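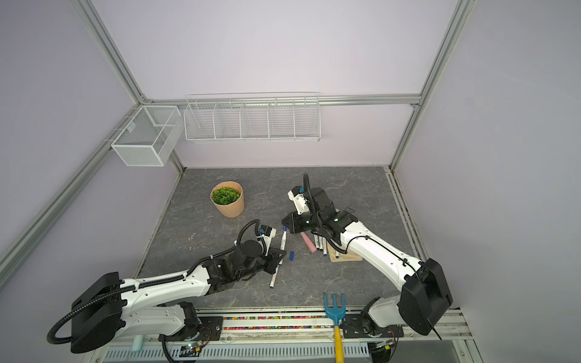

3.2 Collecting the demonstrations

I'll be upfront that we went into this thinking the teaching part would be the easy part. We had two arms, a table, a pile of desk stuff, and a pair of handheld leader arms that the person moves around while the big ones copy along. How hard could it be to show a robot how to tidy up some markers? Pretty hard, as we found out, and most of this section is about what we changed along the way.

All the data for the Javine task set was collected on a single two-arm cell (Figure 1). The arms are mounted at the front edge of the table and reach in toward the middle, so both grippers can work on the same object if they need to. There are wire baskets at the back, a long one split into five compartments and a boxier mesh one in the corner, and the longer tasks end with things being dropped into one or the other. The tabletop is dark gray with a faint marble pattern. White markers show up against it really nicely, and I wish I could say we planned that.

Figure 1. The two-arm cell used for the Javine tasks, with markers, a pink chalk stick and a light wooden board between the grippers.

We tried two ways of showing the robot what to do. The first was plain hand guiding: you put the arms in a floppy mode, grab them near the wrist and walk them through the job. People love this at first (it feels like teaching a kid to hold a bat!) and for one arm it works fine. With two arms you run out of hands almost right away, because each one needs a push at the wrist and somebody also has to close the jaws. You also end up leaning over the table, and your sleeves get into the camera views. We recorded 200 episodes like this before we gave up on it for anything that used both arms at once.

The second way was remote control with the leader arms, and we ran it through Pliluro, our in-house recording tool. The operator sits off to the side, holds one leader in each hand and squeezes a trigger to close each gripper. Pliluro saves the joint angles, the jaw openings and the video together, and there's a foot pedal to start and stop an episode. Add the pedal early if you build something like this. Before we had it, our operators were letting go of a leader to hit a key, and a bunch of otherwise good episodes finish with one arm sagging toward the table.

We kept 521 remote-control episodes after cleaning. Of those, 346 are marker tasks (pick one up, turn it, hand it across, put it away) and the rest are a mix of bigger objects and free play. By free play I mean we scattered things on the table and told the operator to do whatever seemed useful for a few minutes. It sounds lazy, and one of us argued against it for weeks, but the policy trained with that data was noticeably better at recovering after a bumped object.

Markers turned out to be a mean little test. They roll. They're skinny enough that a slightly tilted jaw squeezes them right out, and once a loose cap is lying around there's one more small thing to bump into. Our operators ended up with a habit we never wrote into the instructions, where one gripper hangs close by while the other does the actual grabbing, kind of like a spotter at the gym. The policy picked that habit up too. We left it in, although it does cost time on every pick and we didn't correct for it in the timing results in Section 4.

Practice matters more than we expected. Operators at our Kozan site did a warm-up block before any recording counted, and the Datulport group skipped it to save an afternoon. Datulport's early episodes have more pauses and more second tries, and you can see both of those in the trained policy, which would sometimes just stop over an object and wait. We ended up trimming long pauses automatically in all the episodes from both sites. Second tries we kept, so long as the operator got there in the end.

One leftover problem is touch. The leader arms don't push back, so an operator judges grip force by eye, and that leads to a lot of over-squeezing. It's okay for a marker and not so okay for chalk. We come back to this in Section 5.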